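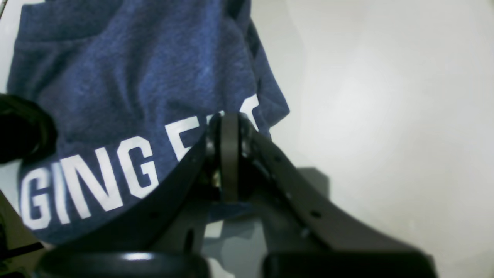
又到了各家品牌劝你“给旧衣第二次生命”的季节。今天一早 Wivix 给我推了三条通知,说 11月18日之前把旧衣服交到门店,每袋换一张满减券。我把他们的活动说明从头读到尾,有些话想讲,会比较长,不感兴趣的可以先静音我。

先说清楚,我不反对捐旧衣,也不反对回收。我家衣柜顶上现在就压着一袋准备送走的。我怀疑的是那种语气:你把袋子放进箱子,地球就好了一点,顺便再买件新的。

Wivix 页面上最大的一行字是“61%的回收衣物获得新生”。“新生”是什么意思,正文没写。点进脚注,脚注说包括转售、捐赠、再加工“及其他形式的价值延续”。最后这半句什么都能装,烧了发电也能叫价值延续。

我去问客服。客服先发给我一张海报,海报上还是那行字。我再问,能不能把转售和再加工分开告诉我,对方说会反馈给相关部门。反馈是五月的事,到现在没有下文。

顺便说一句,我不是搞纺织的,以前在外贸公司做单证,看惯了报关单和装箱单。这份工作留给我的毛病是,看见一个笼统的百分比就想问分母是什么。收到的件数?重量?还是“经过分拣合格的衣物”?分母换一换,数字能好看很多。

有人会说,你较这个真干嘛,总比扔垃圾桶强吧。大概是强一点。可“总比扔了强”这句话太好用了,谁拿出来都能收工,后面的问题就不用答了。

说说我真正看进去的一份东西。Zanele Potgieter 写过一篇讲二手衣物去向的长文,她没有拍那种堆成山的衣服,也没有催人落泪的段落,主要是抄账:一个叫 Bundari 的分拣仓,每天进什么、出什么、哪些卖得掉、哪些连运费都抵不回来。文章枯燥得要命,我看了两遍。

她的记录里,一捆混装旧衣打开之后,能直接挂出去卖的那部分决定了这一捆是赚是赔。其余的一层层往下降级,做擦机布,做填充料,再往下就没什么人愿意写进宣传册了。仓里的人对此毫不避讳,他们管最底下那一层叫“底货”,底货多的时候当天就是白干。

里面有个细节我印象很深。仓库负责人说,近几年底货变多,和大家捐得多不多关系不大,主要是衣服本身变差了。薄,歪,洗几次就起球,拉链比布先坏。这种东西卖给谁?

这一点回收活动的页面是绝对不会提的。它们会教你怎么叠、怎么装袋、怎么扫码,唯独不说:这件衣服在出厂的时候,就已经没有第二个主人了。

再讲“再生面料”。我手上有一件 Tetteh 的卫衣,吊牌上印了一片叶子,写着“含再生纤维”。含多少?吊牌没写。官网商品页也没写,写的是“我们致力于不断提高再生纤维的使用比例”。从零提到一点点,也叫不断提高。

而且大家默认“再生”就是旧衣服变新衣服。市面上不少再生聚酯是拿饮料瓶做的。瓶子做成衣服,和衣服做成衣服,是两回事,宣传里经常混着讲。混纺的旧衣尤其难办,棉和涤纶搅在一起,拆开费劲,拆完的纤维又短,纺出来还得掺新料。

我问过一位做纱的老同事,旧T恤重新纺成纱行不行。他说行,你要什么手感?我说跟原来一样。他笑了半天。

评论里已经有人说我阴谋论了。我没说他们造假啊。我说的是他们写得含糊,而且含糊的方向总是对自己有利。要是哪天有一家品牌的含糊写法让自己吃亏了,麻烦截图给我,我真想见识一下。

说回满减券。Wivix 的规则是满900才能用,不与其他优惠叠加,有效期短,旺季新品除外。你交出去一袋旧的,回来要买够900块新的,才轮到你占这个便宜。我不知道这跟减少浪费有什么关系,我倒是能看出跟清库存有什么关系。

我妈的反应比我干脆。她看完通知说,那我不换券,能不能把袋子还给我。那只袋子她挺喜欢,装大葱正好。

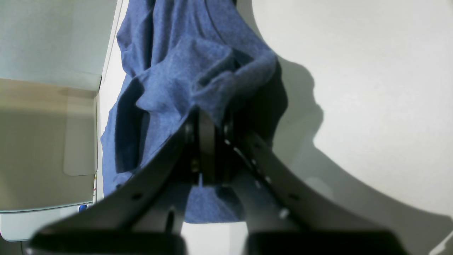 接着说 Hollside。Hollside 是我们这边的商场,四楼以前是电影院,关了之后一半改成了“循环生活空间”。里面有旧衣箱,有展板,有一面墙的绿萝,还有一家咖啡店,美式卖23一杯。我去过两回,咖啡一般。

展板上画了一个圆:购买,穿着,回收,再生,购买。箭头首尾相接,画得很圆满。我站在那里看了一会儿,发现这个圈里没有“少买”的位置,也没有“接着穿”和“补一补”。圈只要转起来,每转一圈就要经过一次收银台。

我问值班的小姑娘旧衣箱多久清一次,清了送哪儿。她人很好,翻了半天交接本,说有车来拉,公司名字她也不清楚,要问运营。我去问运营,运营说有合作方,合作方信息不方便透露。一个以“透明循环”命名的展览,合作方不方便透露。

这里我得给他们说句公道话。不公布合作方,有可能只是合同里有保密条款,有可能是合作方换得勤,懒得改展板。我没有证据说里面有别的名堂。我只是觉得,那就别把“透明”两个字做成发光字。

有人私信问我,那到底该怎么处理旧衣服,光骂没用。行,讲点我自己的做法,不保证高明。

能穿的先问身边的人要不要,问的时候发照片,写清尺码和毛病,袖口脱线就写袖口脱线。别用“很新只穿过一次”这种话,大家都上过当。

不好意思送人的旧T恤,剪了当抹布。棉的好用,涤纶的不吸水,越擦越花。我家厨房现在挂的那几块,前身是公司年会发的文化衫,擦灶台比当年穿着体面。

捐的话,我会先打电话问对方缺什么。夏天没人要厚棉袄,仓库也没地方堆。问这一句很多人嫌麻烦,可你要是真想让东西用上,总得知道那头用不用得上。对方说不缺,那就是不缺,别硬寄。

破到补不了、擦不动东西的,我就当垃圾扔了。对,扔了。以前我会塞进旧衣箱,心里还挺舒服,后来看了 Potgieter 那篇才意识到,我是花别人的运费和人工,替我把垃圾再扔一遍。

这一条估计要挨骂。先说一句,各地的规定不一样,有的地方旧织物有单独的收法,按当地的来。我说的是我们这儿,我打过电话,破的脏的他们不收,收了也得再挑出来。

补衣服也可以聊聊,但我不打算把它吹成修行。我补过一条裤子的裆,针脚难看得要命,穿了一个冬天,蹲下去又开了。后来交给楼下裁缝,她拆了我的线重来,收费比我买线的钱多不了几个,现在还没坏。手笨就认,找会的人。

至于“可持续系列”,我的判断标准很土:同一家店,可持续系列和普通系列挂在一起,翻过来看缝份。如果两边一样窄、一样飘线,那片叶子印得再好看我也不信。一件衣服能穿几年,线迹和布料说得比吊牌清楚。

也有人拿认证来压我。认证有用,我不否认,至少有人查过点什么。可你得看它认的是哪一段。有的认纤维来源,有的认化学品,有的只认某一家工厂。一个标贴在整件衣服上,读者自然会以为从头到尾都查过了。这个误会品牌未必制造,但肯定没急着澄清。

刚刚有位自称在品牌做过企划的朋友留言,征得同意转述一下:她们部门当年做旧衣活动,考核看的是到店人数和用券率,旧衣收了多少没人催报。表格里有那一栏,经常空着。她说的是她待过的那一家,我不替别家推广。

另一位反驳得也有道理:有活动总比没有强,不少人是因为这个箱子才第一次想到衣服还有去处。我接受。我当年也是这么开始关心的,那时候还很认真地把每件都洗好熨平了才放进去。

所以我要求不高。Wivix 把那个61%拆开,转售多少,捐多少,再加工多少,烧掉多少,哪怕烧掉的比例很难看,我都愿意夸一句。Tetteh 把吊牌上那片叶子旁边补个数字。Hollside 把合作方写上去,换一家就改一次,打印纸贴着也行,用不着发光。

这些事都不需要新技术,一个下午,一个肯填表的人就够了。拖到现在还没有,我只好按没打算写来理解。

有人问 Bundari 那篇的链接,我找到会贴在评论区,原文很长,图很少,账很多,建议别睡前看。

补一句,刚才说我交了旧衣会不会拿券。上次拿过一张,没凑够900,过期了。

再补,裁缝的位置不发了,她本来就忙不过来,上次有人在小区群里发过,她门口排队排得她想关门。各位楼下应该也有,去找找看,找不到就问干洗店,干洗店多半知道。

先写到这儿,Wivix 客服如果看到了,我那条反馈还开着。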